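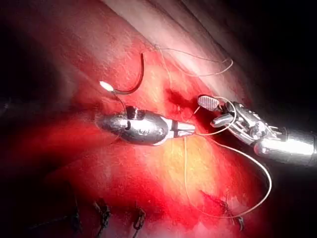

Figure 3. Suturing view at the demonstration station: two instruments, a curved needle with pale thread, and earlier stitches along the seam at the bottom.

4.2 The open-day session

The second set of observations comes from the open day held at the Birkadine training center in December. Visitors came through the lab in groups of up to 24, and each group stayed for one suturing demonstration and a short question period. Shafiq Miah sat at the console for the morning groups and Lacey Blackburn took over after lunch. Neither changed the routine they use with residents, except that they were asked to talk while they worked.

The wrist-camera view was shown on a wall monitor (Figure 3). Most visitors had not seen tissue at this magnification before, and the first questions were nearly always about scale. Blackburn began holding up a loose needle of the same type before sitting down, and after that the questions moved on to the thread. Several people asked how the operator keeps track of it when a long loop hangs below the instruments, as in the figure, and whether it can catch on a jaw. Miah answered this by slowing down and naming each loop before he moved it.

We had planned to log every question by hand. This failed with the second group, when two conversations were going on at once, and from then on Fathima Samarakoon ran an audio recorder next to the monitor. The transcripts were coded later by two of the authors using the Chauke scheme described in Section 3. Of the 642 utterances coded, the largest share concerned the instruments and their wrists. Questions about safety came up less often than we expected — fewer than in the lecture-room sessions, where no live view was shown.

Two limits should be noted. The groups were not assigned at random; people signed up at the door, and families tended to pick the later slots. The operators also differed in how much they said. Miah spoke almost without stopping, while Blackburn left long pauses during needle handling, and visitors filled those pauses with questions. We did not try to correct for this in the counts. Section 4.3 compares the open-day transcripts with those from the Kesa visit, where a single operator took all of the groups.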